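Plinbridge Makers and Small Shops Forum
Board: Automation and Equipment
Thread: First arm budget, what am I forgetting?

tapeandprayers
July 2023
Okay, long post, sorry in advance! We're a small shop doing wiring and flat assembly, mostly control panels and enclosures, and the owner has finally said yes to a robot arm. She wants a number from me by the end of the month and I've never bought anything bigger than a drill press with company money.

What I've got on my list so far: the arm itself (we're looking at the smaller Garero), a gripper, a little wrist camera, and a table to bolt it to. I have two quotes, one from the Garero people and one from Liem for a used arm with a new controller. The Liem one is a lot cheaper and I like the guy there, but I keep hearing that the arm is the small part of the bill and everything around it is where you bleed.

So what did you all forget the first time? I'd rather look silly here than in front of her.

oldspindle
The table. I laughed at the price of a proper base and welded one up myself over a long weekend, very proud of it, and the thing wobbled like a card table every time the arm stopped short. Bought the real one in November anyway. So I paid twice and lost a weekend.

Also budget for somebody's time. Ours ate a full 10 weeks before it earned a cent, and that was me on it most afternoons when I was supposed to be quoting jobs.

mkessel_shop
10 weeks sounds like a you problem, no offense. We had ours placing parts in the second week. If the job is simple and you don't keep changing it, these things aren't hard anymore.

oldspindle
None taken, but what was the job? Pick a block off a pin and put it on another pin? OP does wiring. Wiring is floppy. Floppy is where the time goes.

mkessel_shop
Fair, ours were blocks. Machined blocks, all facing the same way. I'll give you floppy.

Huệ Từ
I do the buying for a shop about the same kind as yours (panels, harnesses, a bit of sheet metal) and I'd split the sheet into two pages. Page one is stuff you buy once: arm, base, gripper, camera, guarding, the electrician. Page two is stuff you keep buying, and that's the page my boss had never seen before. Finger pads. Cables for the wrist, which get twisted all day and die. The software renewal. We go through finger pads like socks!

For the camera, please don't let anyone talk you into buying it last. We put ours down as a 400 dollar line because that's what the camera cost, and then there was the bracket, the longer cable, a ring light, and then a second light because the first one glared off every painted panel we own. The lights and bits came to more than the camera did. I'd do the lights first now, with a cheap desk lamp and some parchment paper over it, before spending anything.

tapeandprayers
Lights aren't on my list AT ALL. Adding them now. Same with guarding, I figured these were the kind you could stand next to?

Huệ Từ
The arm might be. What it's holding might not be. Get somebody to do a proper risk assessment on the whole setup with your gripper and your parts, and put that on page one too. We got told to slow it down and fence one side, and slowing it down messed up all the payback math I'd already sent upstairs.

baylorbench
Going to be the grump here. Why an arm? For flat panels I'd look at a plain gantry first. Less to go wrong, easier to level, and you can get a decent one from Bitham with the rails already squared. People buy arms because arms look good on the website.

mkessel_shop
People buy arms because they can move them to another job when the first job dries up. Ask me about the custom gantry I have under a tarp.

baylorbench
You've mentioned the gantry, yes.

oldspindle
I'm with baylorbench on this one for big flat stuff, though I'd never say so at dinner. If the panels are the whole job then price both. If they're half the job, get the arm.

tapeandprayers
It's about half and half, which is annoying of me, I know. I'll get a Bitham quote so I can at least say I looked.

Next question then, used or new? The Liem arm comes with 72 days of cover, and the Garero has a regular full warranty. The owner loves a bargain and I can already hear her.

mkessel_shop
Used, all day long. Ask for the hours and the error log, ask to see it run with weight on it, and spend what you save on a better gripper. I've bought two used and the only thing I ever replaced was a fan.

Huệ Từ
I'd go new for a first one, sorry mkessel. When something's off and you've never owned one, you can't tell if it's the arm, the program or you. Having somebody who has to pick up the phone is worth money that first year. Second arm, sure, go used.

And ask both of them about spare parts in writing. A joint cover on ours was 200 dollars, fine, whatever, but it took so long to show up that we were back to doing everything by hand while it sat there.

baylorbench
Agreeing with Huệ, mark the calendar.

One more for the list. Ask each of them to run YOUR parts on THEIR arm before you sign. Mail them a box of the ugliest ones, the painted ones and whatever cable gives your people trouble. The one who stalls on that is telling you something.

tapeandprayers
Oh I love that. I have a whole bin of ugly ones.

Okay, so the sheet's now two pages, with lights, guarding, the assessment, the real base (thank you oldspindle), spare pads and cables, and a chunk of my own hours. It's a much scarier number than the one I had this morning, and I'm going to put the Garero, the Liem and the Bitham next to each other and let her pick. I'm leaning new. I'll come back and post what she says, and if anyone has a spreadsheet with the keep-buying stuff already broken out by month, I would happily steal it. 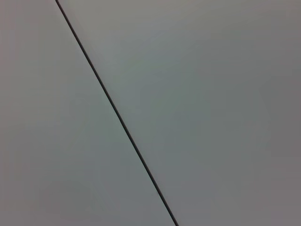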